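About Drakside School of Home and Trade Skills

Our Mission

Drakside School of Home and Trade Skills provides practical instruction to adults who wish to enter the building trades or to maintain their own homes with confidence. The School is an independent institution governed by a board of directors and supported by tuition, grants, and gifts from local employers.

Our History

The School began as an evening program in a rented hall in Hullside, offering a single course in basic plumbing. Courses in tiling, carpentry, and interior finishing were added as enrollment grew, and the School moved to its present building on Kernier Street. The former hall is still used for the January open house.

Our Programs

Students may enroll in day or evening study. The Certificate in Residential Plumbing requires 146 hours of instruction, divided between classroom work and supervised practice. The Certificate in Kitchen and Bath Installation may be taken alone or following the plumbing certificate. Short courses in home repair are open to all residents of the district, and no prior experience is required. Classes in the certificate programs are limited to 10 students.

Admissions and Aid

Applicants must be at least eighteen years of age and must attend an interview with a member of the teaching staff. The Šindelář Fund awards two full scholarships in each admission period. Applications for the Fund are reviewed separately from applications for admission, and both forms must be submitted before the posted deadline. Late forms are held for the next period.

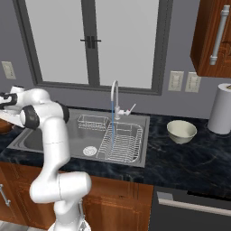

Instructors are required to hold a current trade license and to have worked in the field before joining the School. They meet with each student at the midpoint of the course to review progress and attendance. Students who miss more than two sessions must arrange make-up hours through the registrar.

Visits and Inquiries

Visitors are received by appointment. Inquiries may be addressed to the Office of Admissions, 3024 Kernier Street, Drakside.

Page last revised Mar 8, 2022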